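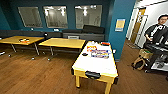
The break room, game side. Teal walls, tables on casters, bench along the back.

I have been asked to write down how the break room gets reset, mostly by Kerstin Haugland, who inherits the job in February. The room has two halves and they need different treatment.

The game side is mainly surfaces. Snack boxes and packages migrate to the air hockey table, which is the wrong place for them. The playing surface works on air through small holes, and crumbs plug the holes. I clear everything off first, then wipe with a barely damp cloth – no spray. The puck stays on the table. Food goes in the cupboard or out with the trash.

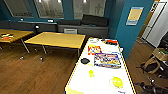

The two light wood tables are simpler. They roll, so I push them out from the bench, vacuum the strip behind, and bring them back parallel to it. The gap to the bench should be 40 cm. Less than that and people climb over instead of walking around. Cushions go on the bench, upright, against the wall. Valter Midtbø prefers them flat. We have not settled this.

The kitchen side takes longer. I do it on Thursday after lunch, when the coffee machine is idle. Counter first, then the sink, then the tile. Anything thin on the floor, such as sticks, gets picked up by hand before vacuuming – the Lema vacuum jams on them, and clearing the brush means undoing four screws. The foosball rods get a dry wipe and a drop of silicone oil at each bearing.
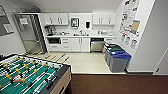

Supplies

Cloths and silicone oil are in the Stirnach box under the sink. Trash bags come in rolls of 200 and we have one roll left. Jonatan Sandberg has the order form.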